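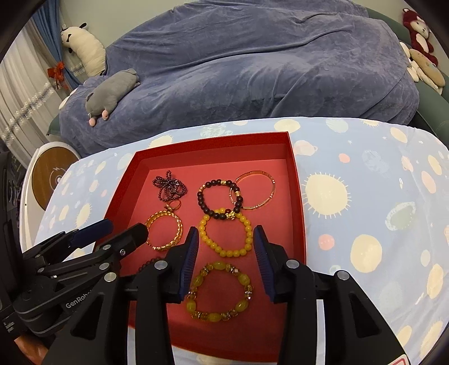

Restringing bracelets – elastic or wire?

bustos_n
I sell beaded bracelets at a Saturday market and I'm getting too many back for repair. I use 0.7 mm elastic with a surgeon's knot and a dab of glue. The glass ones with metal spacers fail first, always right at a spacer. Should I move everything to beading wire and a clasp?

HalaF
Check your spacers before you change anything. Cheap ones have a burr inside the hole and it saws through elastic. Run a bead reamer through both sides. I did a bag of 146 one evening and threw out a third of them.

tukau_beads
Disagree with reaming. It takes the plating off the edge and then you get green marks on the elastic. Buy better spacers.

HalaF
Only if you go at it hard. Two light turns is enough.

brenda.b
I switched to wire in June and sales dropped. People at markets want to roll a bracelet on and go. With a clasp you also have to stock 3 sizes. I went back to elastic, but 1 mm, and pre-stretched.

bustos_n
How long do you pre-stretch? And does 1 mm go through a 6 mm glass bead?

brenda.b
Overnight with a clip on the end. Glass is usually fine, pearls are not.

Noemi J
Skip the glue too. Superglue dries hard and the cord snaps next to the knot. Use jewelry cement or nothing.

tukau_beads
Agree with that one.

bustos_n
OK, I ordered the 1 mm and a reamer. I have 4,000 glass beads to use up so I'll do one batch reamed and one not – will post when the returns come in.

HalaF
Mark them somehow or you'll mix them up. I put a different color seed bead next to the knot.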